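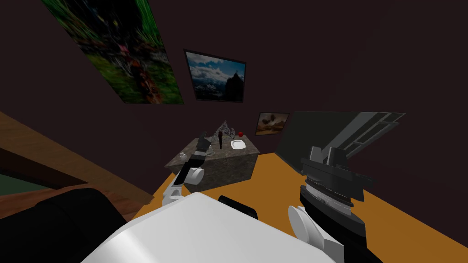 March 19, 2022: Grellmont, second trip

Print this page | E-mail this page

Up at five to get the early road. Fog on the river as far as the lock, then clear. I had coffee from the gas station and one of the egg rolls, which I regretted by the time I got to the plant gate.

The guard had my name spelled wrong on the list again, so I waited in the car while he called up to the office. Aurelio Ponce came down himself to get me. He has a new truck. We went straight to the conference room over the weigh station, where Anneliese Pfeiffer had the drafts laid out and the heater on too high.

The morning was all about the share sale. Raltora has owned 20 percent of the kiln company since before my time and wants out. Idura has first refusal on the shares and has until the end of next month to say yes or no. Anneliese thinks they will say yes but ask for a lower price on account of the kiln lining, which has to be replaced whoever owns it. I asked what the lining would cost. She has one quote and is waiting on another. The one she has is higher than what we put in the budget in October.

We read through the draft agreement clause by clause. Most of it is the same as the old one. The trouble is section four, on who pays for cleanup at the old ash pond. The pond was dug when the first works opened in 1906 and it has been added to by everyone who ran the place afterward. Raltora wants to be let off completely once the shares change hands. Idura's lawyer has crossed that out and written "no" in the margin, and underneath it "see my letter." None of us had the letter. Anneliese called the lawyer's office and they said they would send it again.

Lunch in the canteen. Rice, pork, cabbage. I sat with Delwyn Ngata from the kiln floor, who I had not seen since my first trip. He wanted to know if the jobs were safe. There are 123 people on the payroll and every one of them has heard something about the sale. I told him what I know, that a change in who holds the minority shares does not change the contract with the workers, and that there is nothing in the draft about layoffs. He said that was what they were told last time. I did not have an answer to that and said so. He went back for more cabbage and we talked about his daughter's driving test (passed, second try).

After lunch Aurelio walked me around the yard. The second kiln is still down. They had the inspection door off and two men were working inside with lamps. The brick at the hot end is worn thin over a longer stretch than I expected. Aurelio says they can run the first kiln by itself through the summer and still make the monthly shipment of almost 2000 tons, but only if the fan holds up. The spare fan motor has been at the repair shop for weeks. He calls every morning.

We looked at the new limestone crusher too. It was running and too loud to talk beside, so we went on to the rail siding. Four cars were loaded and waiting. The railroad is late again. Aurelio has written to them and I said I would add a letter from our side.

Quyên Đỗ joined us at three by phone to go over the numbers. She has redone the fuel forecast with the higher gas price and it is worse than the last one. If gas stays where it is through the fall, the company makes a small loss this year even with both kilns going. She wants this in the package for Idura. Anneliese would prefer to leave it for a separate note. I sided with Quyên. They will find it anyway and it is better coming from us. Anneliese did not argue long. She asked that the forecast go in with the assumptions written out in full, and Quyên agreed to have those done by tomorrow night.

One more thing from the call. Kiều Lã at the bank wants a copy of the signed minutes from the last shareholders' meeting before she will release the form for the share transfer. I thought she had them. Quyên thought I had sent them. I have looked in my sent mail and I did not. Must do first thing.

Left the plant a little after five. Stopped in town for diesel and a bag of oranges. The bridge was down to one lane and I sat there for a long time behind a hay trailer. Home by eight. Soup, then an hour on the railroad letter, which is too long and a bit rude. I will cut it in the morning.

To do:

Send minutes to Kiều.
Get the lawyer's letter on section four and read it properly.
Ask Anneliese for the second lining quote, even if it is only a draft.
Shorten railroad letter.
Tell the guard how my name is spelled.

Forgot to write down: Aurelio showed me an old ledger he found when they cleared out the pay office. It has the wages of the first kiln crew in it, in very neat brown ink, with fines for lateness in a column of their own. He wants to give it to the town library but the legal people say it belongs to the company and has to be listed with the assets. So it is now an item on the schedule to the share agreement, between a forklift and the office furniture. No value given.

Rain starting now. Left the car window open a crack, will have to go out again.

Print this page | E-mail this page

Last updated: October 2022

Contact | Copyright, all rights reserved | Back to top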